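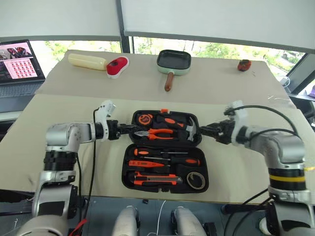

Household tool cases, moulded or not?

Poduval
19 Jun 2023
Looking for a small tool kit for the flat. I've narrowed it down to the black plastic fold-open sort, where every tool has its own place. Tape measure, pliers and hammer in one half, two screwdrivers, tester pen, knife and insulating tape in the other. Is that enough for ordinary jobs? We rent, so it's mostly hanging things and tightening handles.

Vatavwood
Enough for a flat, yes. I had one for nearly 13 years and replaced the knife and the tape roll, nothing else. The case is the good part. You open it and see straight away what hasn't been put back.

Mateck
I'd disagree. A moulded case only holds what it came with. Buy an adjustable spanner and it goes in the kitchen drawer, then the spare bits go in after it, and by November you've got two tool kits. Get a canvas bag.

Vatavwood
In a bag the knife ends up at the bottom. I'd still have the case and put the extras in a tin.

Ladusska
Check the screwdrivers before anything else. Mine had two and both tips were too big for the screws on my pan handles, which are the only screws in the house that ever come loose.

Poduval
Pan handles are on my list as well, so thanks. I'll get a small one separately.

Mateck
On the tester pen — try it on a socket you know is live first, every time. I wouldn't trust one on its own before touching any wiring.

Ladusska
Agree with that. Also do up the clasp before you lift the case. I didn't, and the hammer landed on the kitchen floor and chipped a tile.

Poduval
Noted. Going for the case, with a tin for the extras. Mateck can have the bag.

Mateck
I've already got the bag.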